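Robot Teaching by Demonstration, Unit 6 notes
Instructor: Tarun Solanki. Lab sessions: Satish Tiwari
Nemthorpe building, lab side. Bring your log sheet, the printed one.

Picking up from last time. We did playback of recorded motions, saw why it breaks when the object moves three inches. So now: collecting many demonstrations and letting the policy figure out the rest.

Two ways to show the task

1. By hand (kinesthetic). You hold the arm, put it in hand-guiding mode, drag it through the motion. Joint angles get recorded directly. Good: you feel contact, no mapping problem. Bad: your arms and head are in the camera view, and the policy will never see those at run time. Also tiring. Also people push from the elbow and the wrist ends up in odd poses.

2. Remote control (teleop). You stand back and drive with a controller, 3D mouse, or a leader arm. Camera view stays clean, same as at run time. Harder to learn. You lose touch, so people press too hard on the bin floor. Some lag, depends on setup.

Most of this unit is teleop. Hand guiding comes back in Unit 8 for insertion tasks.

Mapping, quick version

Position mapping: controller moves 1 cm, gripper moves 1 cm (or scaled). Needs a clutch so you can reset your hand.
Rate mapping: push the stick, gripper moves at a speed. No clutch. Fine for long moves, bad for the last inch.
In the lab we use position mapping scaled down to 40 percent. Ask Satish before changing it, it is shared between groups.

Orientation trips everyone up. Decide early whether your controller axes follow the robot base or the gripper. Base frame is easier for beginners. Write on your sheet which one you used!! Last term two groups merged data with different settings and had to redo the logs.

What a demonstration is

One start, one goal, one end. For bin picking: start at home pose above the bin, approach, grasp, lift clear of the rim, back to home height. Stop recording there. Dont leave the recorder running while you reset the objects.

Each step saves: joint positions, gripper opening, camera images, your command, time stamp. Note that the command and the measured position are differnt things. The arm lags the command. Which one do you train on? Usually the command. Homework question 2 is on this.

Grasp choices, for handles and other long shapes:
- fingers close across the handle, never along it
- line up the wrist rotation before coming down, while you are still high
- near a wall, check the outside of the fingers has room too
- curved or hollow things (cups, bowls): grab the rim or the body, but pick one and stick to it for the whole set

That last one matters more than it looks. If half your demos take the rim and half the body, a simple policy can average them and go to neither. This is the multimodal problem, see the reading. Some policy types handle it (mixture outputs, diffusion) but clean data is cheaper.

Bad demos

Keep or throw? Missed grasp, then corrected: keep, tag it "recovery". Useful, the policy learns what to do when off course. Long pause because you were thinking: trim or throw. Pauses teach the policy to stop and it may never start again. Hit the wall hard: throw, and tell Satish.

Numbers from last term's class set: 254 demos recorded, 117 from one group alone (Grewal group, thank you). Spread was uneven, most objects started in the middle of the bin, so results in the corners were poor. Shuffle the objects between demos. Corners, walls, on their sides, touching each other.

Lab task

Groups of three. One drives, one logs, one watches the arm with a hand on the stop button. Rotate. Target is 90 demos per group across both sessions. Files go in the Helerero folder, group name first, no spaces. Viewer is Prodby, already on the lab machines. Play back every tenth demo before you leave.

Speed limit stays on. Hands out of the bin until the driver says "clear" and the arm is at home height.

Reading: chapter 4, skip the proofs. Homework due start of next class, before 9:30.

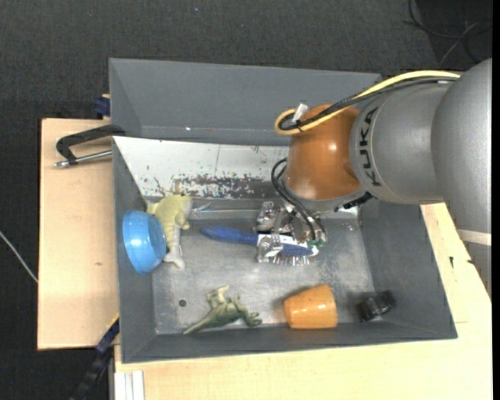

For question 3 a sketch is fine, just label the axes and say which frame you picked. Half a page is enough.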